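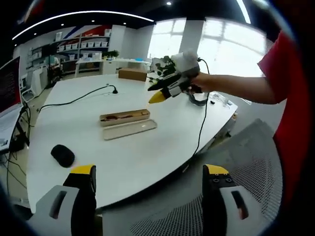
Kelly Peixoto's first gripper took her most of a winter and fell apart in November. The second one, which she calls Tamiru, has lasted. She built it at Skullwood, a shared workshop with 13 members, and three other people there have since made their own from her drawings.

The grippers are held in the hand. A person does a job with one, and the recording is used later to teach a robot arm the same job. Peixoto wants the arm to open and close small boxes, a chore she picked for its fussiness.

"A lid has to go on square," she says. "If you come in at a bad angle it rides up on one corner and you start over."

Parts for one gripper cost her $300. The jaws went through the most changes. Minttu Rissanen, who joined the workshop for its lathe, talked her into replaceable tips after the early ones wore smooth.

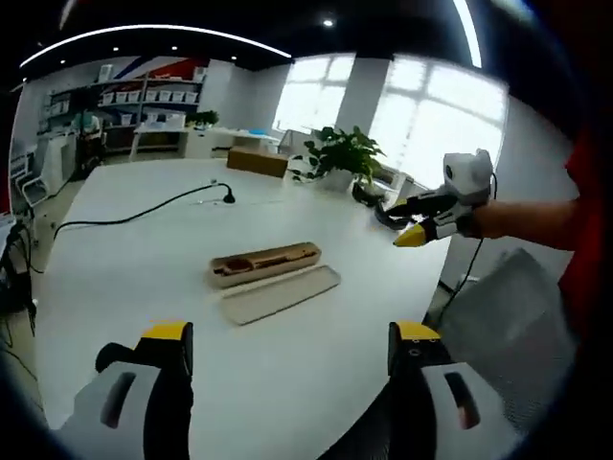
A pen box and its lid on the worktable at Skullwood, with a hand-held gripper at right.

The group has saved more than 2,000 recordings so far. Rissanen threw out 900 of them for poor lighting or a hand moving too quickly, and labelled the rest over several evenings.

Aarne Tikkanen is building the arm itself. The shoulder joint still sags under load, and he is waiting on a heavier gearbox before he tries it with a lid. Until then, Peixoto plans to keep recording, with the box turned a little differently each time.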